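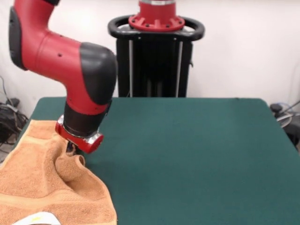 그림 1. 탁자 위의 수건을 집어 올리는 빨간색과 검은색 로봇 팔

검색어를 입력하세요 검색

점심 한 끼를 천천히 먹어 보기: 모타(Mota) 프로젝트 결과 보고서

저스컴(Juscombe) 대학 생활건강 전공 학생 프로젝트
작성: 오트만 에라지, 다닐로 에반젤리스타, 드리스 아슈르, 아스마 타히리
지도: 타렉 엘 카티브
제출일: 2018-07-09

1. 시작하게 된 이야기

우리 조의 출발점은 학생식당 줄이었다. 오전 수업이 끝나고 줄을 서서 식판을 받으면 다음 수업까지 남는 시간이 얼마 되지 않는다. 그래서 다들 국에 밥을 말거나 빵을 음료로 넘기고 일어난다. 오후 수업 중에 속이 더부룩하다는 말은 우리끼리도 워낙 자주 해서 거의 인사말이 되어 있었다. 에반젤리스타가 첫 회의에서 "음식을 바꾸자는 얘기는 많은데 먹는 속도만 바꾸면 어떻게 될까?" 하고 물었고, 그 자리에서 주제가 정해졌다. 다른 후보(아침 거르기, 탄산음료 줄이기)도 있었지만 이 질문만큼 다들 신나서 떠든 주제가 없었다!

프로젝트 이름은 아슈르가 붙였다. 짧고 부르기 쉬워서 모타로 했고, 별다른 뜻은 없다.

2. 알고 싶었던 것

질문은 두 가지로 좁혔다.

첫째, 평소 점심을 급하게 먹는 학생이 한 끼를 15분 이상에 걸쳐 먹는 일을 3주 동안 이어 갈 수 있는가.
둘째, 그렇게 먹은 날과 그러지 못한 날에 본인이 느끼는 오후의 속 상태가 다른가.

체중이나 혈당 같은 것은 처음부터 다루지 않기로 했다. 우리에게는 그런 것을 측정할 장비도 자격도 없고, 엘 카티브 선생님도 기획서를 보시고는 "느낌을 묻는 조사라면 느낌만 제대로 물으라"고 하셨다. 이 말씀 덕분에 설문지가 절반으로 줄었다.

3. 먼저 읽은 것들

소화는 입에서 시작된다. 씹는 동안 음식이 잘게 부서지고 침과 섞이며, 침 속의 효소가 전분을 분해하기 시작한다. 삼킨 음식은 위에서 위액과 섞여 조금씩 소장으로 넘어간다. 급하게 먹으면 덩어리가 큰 채로 넘어가기 쉽고 공기도 함께 삼키게 되는데, 트림이나 팽만감이 여기에서 오는 경우가 있다고 한다. 포만감도 수저를 드는 순간 바로 오는 것이 아니어서, 빨리 먹는 사람은 배가 부르다고 느끼기 전에 이미 많이 먹은 상태가 되기 쉽다.

다만 자료를 읽을수록 조심스러워지기도 했다. 더부룩함의 원인은 음식 종류, 스트레스, 수면, 개인의 체질까지 아주 다양하다. 먹는 속도 하나로 다 설명된다고 쓴 글도 인터넷에서 보았지만 근거를 찾을 수 없어서 참고 목록에서 뺐다. 타히리는 이 부분을 조사하면서 "몇 번 씹어야 한다"는 숫자가 글마다 전부 다르다는 것을 발견했고(표로 정리해 놓은 것을 보면 정말 재미있다), 우리는 씹는 횟수를 지시하지 않기로 했다. 시계만 보는 편이 참가자에게도 훨씬 쉽다.

4. 진행 방법

4.1 참가자

같은 학부 학생 15명이 참여했다. 게시판 공지를 보고 신청한 사람들이며, 소화기 질환으로 치료를 받고 있거나 식사에 관해 의사의 지시를 받고 있는 사람은 신청 단계에서 제외했다. 조원은 참가하지 않았다. 에반젤리스타는 끝까지 참가하고 싶어 했지만, 결과를 정리할 사람이 기록까지 쓰는 것은 곤란하다는 의견이 많아 따로 혼자 해 보는 것으로 타협했다.

4.2 규칙

- 하루 한 끼, 점심만 대상으로 한다. 주말도 포함한다.
- 첫 숟가락부터 마지막 숟가락까지 15분 이상을 목표로 한다.
- 메뉴와 양은 마음대로 정한다.
- 못 지킨 날도 기록한다. 혼내는 사람은 없다.
- 몸이 불편하면 언제든 그만두고, 불편함이 계속되면 진료를 받는다.

마지막 두 줄은 예비 실험을 해 본 뒤에 넣었다. 처음 규칙표에는 목표만 적혀 있었는데, 시험 삼아 써 본 친구들이 실패한 날의 칸을 그냥 비워 두었다. 그 빈칸이 깜빡한 것인지 못 지킨 것인지 알 길이 없었다.

4.3 기록지

기록지는 하루에 한 장이다. 시작 시각, 끝난 시각, 누구와 먹었는지(혼자/함께), 먹으면서 화면을 보았는지, 그리고 오후의 속 상태를 '편함', '보통', '불편함' 가운데 하나로 표시하게 했다. 맨 아래에는 자유롭게 쓰는 칸을 두었다. 에라지가 만든 기록지는 손바닥만 해서 휴대전화 케이스 뒤에 끼울 수 있었고, 이 크기가 생각보다 큰 역할을 했다. 초안은 보통 공책 크기였는데 가방에서 구겨지기만 했다.

모두 315장을 나누어 주었다. 회수는 주마다 한 번, 식당 옆 휴게 공간 '이다(Ida)'에서 했다. 기록지에는 이름 대신 참가자가 직접 고른 별칭을 쓰게 했다.

5. 결과

5.1 얼마나 돌아왔나

3주가 끝났을 때 우리 손에 들어온 기록지는 200장이 넘었다. 하루도 빠뜨리지 않은 사람은 6명이다. 솔직히 첫 회의에서는 끝까지 쓰는 사람이 한두 명이면 다행이라고 했던 터라, 마지막 봉투를 열던 날은 다 같이 박수를 쳤다. 빠진 기록지는 주말에 몰려 있었다. 집에 가면 점심과 아침의 경계가 흐려진다고 쓴 사람이 있었고, 우리도 그 점을 미리 생각하지 못했다.

5.2 시간을 지킬 수 있었나

첫 주에는 목표에 못 미친 날이 많았다. 자유 칸에는 "다 먹고 보니 시간이 한참 남아서 당황", "친구들이 먼저 일어나서 나도 일어남" 같은 말이 이어진다. 둘째 주부터는 목표를 채운 날이 눈에 띄게 늘었고, 셋째 주에도 그 흐름이 이어졌다. 눈길을 끈 것은 함께 먹은 날이었다. 같이 먹는 사람이 느긋하면 별 노력 없이 목표를 채웠고, 급한 사람과 먹으면 의지가 있어도 어려웠다. 우리는 개인의 습관을 조사한다고 생각했는데 기록지에는 식탁 전체의 속도가 적혀 있었던 셈이다.

화면을 본 날은 결과가 엇갈렸다. 영상을 보느라 식사가 길어진 사람도 있고, 보면서 무심코 더 빨리 먹은 사람도 있다. 시간만 재서는 두 경우를 구별하기 어렵다.

5.3 오후의 속 상태

목표를 채운 날에는 '편함' 표시가 더 많았고, 채우지 못한 날에는 '불편함'이 더 자주 나왔다. 방향은 우리가 기대한 그대로여서 정말 반가웠다! 그런데 기록을 한 장씩 읽어 보면 이야기가 복잡해진다. 시간이 넉넉한 날은 대체로 오후 수업이 없는 날이었고, 급하게 먹은 날에는 발표나 시험이 끼어 있는 경우가 많았다. 속이 편했던 것이 천천히 먹어서인지 마음이 편해서인지 이 자료로는 나눌 수 없다. 참가자들이 조사 목적을 알고 있었다는 점도 있다. 천천히 먹은 날에는 '편함'에 표시하고 싶은 마음이 들었을 것이다.

별칭 '바트베리(Vatberg)'를 쓴 참가자의 기록은 조원들 사이에서 특히 인기가 있었다. 이 사람은 날마다 자유 칸을 꽉 채웠는데, 둘째 주 어느 날에는 이렇게 썼다. "오늘 처음으로 식당 무나물이 단맛이 난다는 걸 알았다. 3년 동안 먹었는데." 속 상태에 관한 답은 아니지만 이런 문장을 읽는 재미가 컸다. 음식 맛을 새로 느꼈다는 말은 다른 기록지에도 여러 번 나와서, 다음에 조사한다면 맛에 관한 칸을 꼭 만들고 싶다.

6. 어려웠던 점

시각을 적는 일이 의외로 까다로웠다. 시작 시각은 잘 적는데 끝난 시각은 잊어버린다. 식판을 반납하고 강의실에 가서 생각나는 대로 적은 것으로 보이는 기록이 꽤 있고, 그런 기록은 시각이 딱 떨어지는 숫자로 되어 있다. 아슈르는 이런 기록을 모두 빼자고 했고 에라지는 남기자고 했다. 결국 두 가지 방식으로 각각 정리해 보았는데 전체 방향은 달라지지 않아서 본문에는 남긴 쪽을 실었다.

'보통'이라는 선택지도 문제였다. 어떤 사람에게 '보통'은 아무 느낌이 없다는 뜻이었고, 어떤 사람에게는 늘 그렇듯 조금 더부룩하다는 뜻이었다. 마무리 면담에서야 알게 되었고, 이미 걷은 기록지를 고칠 방법은 없었다. 다음 설문에서는 말로 된 설명을 선택지마다 한 줄씩 붙이려고 한다.

국물 요리가 나오는 날도 애를 먹었다. 뜨거운 국밥은 저절로 천천히 먹게 되고 차가운 국수는 순식간에 사라진다. 메뉴 칸을 뺀 것은 기록지를 작게 만들려는 결정이었는데 지금 생각하면 한 단어라도 적게 할 걸 그랬다.

7. 조원 후기

오트만 에라지: 종이를 자르고 접는 데만 저녁을 통째로 썼는데, 참가자들이 기록지가 귀엽다고 해 줘서 피로가 다 풀렸다. 나는 지금도 점심때 시작 시각을 한 번씩 확인한다.

다닐로 에반젤리스타: 혼자 따라 해 보니 첫 사흘이 가장 힘들었다. 숟가락을 내려놓고 씹는 게 그렇게 어색할 줄은 몰랐다. 나흘째부터는 옆 사람 말이 들리기 시작했다. 그동안 대답을 얼마나 건성으로 했는지!

드리스 아슈르: 자료를 빼느냐 남기느냐를 두고 이렇게 오래 이야기해 본 적이 없다. 통계 수업에서 배운 말들이 진짜 고민으로 다가와서 좋았다.

아스마 타히리: 면담을 맡았는데 다들 할 말이 너무 많아서 예정한 시간을 매번 넘겼다. 밥 이야기는 누구나 좋아한다. 녹음 대신 손으로 받아 적은 것은 조금 후회한다.

8. 이어서 해 볼 것

12월에 후배 조와 함께 한 번 더 조사할 계획이다. 이번에는 참가자를 개인이 아니라 평소 같이 먹는 무리 단위로 모집하고, 평일만 기록하며, 메뉴를 한 단어로 적는 칸과 그날의 긴장도를 묻는 칸을 넣는다. 첫 주에는 아무 목표 없이 평소대로 먹은 시간만 적게 해서 비교할 기준도 만들 생각이다. 이번에 이 과정을 빠뜨린 것이 가장 아쉽다.

기록지 양식은 이다 휴게 공간의 게시판 아래 상자에 남겨 두었으니 필요한 사람은 가져가도 된다. 양식을 고쳐서 쓰는 것도 환영이고, 고친 것을 우리에게도 보여 주면 더 좋겠다. 지도해 주신 엘 카티브 선생님, 그리고 식판 앞에서 꼬박꼬박 시계를 봐 준 참가자들에게 감사드린다.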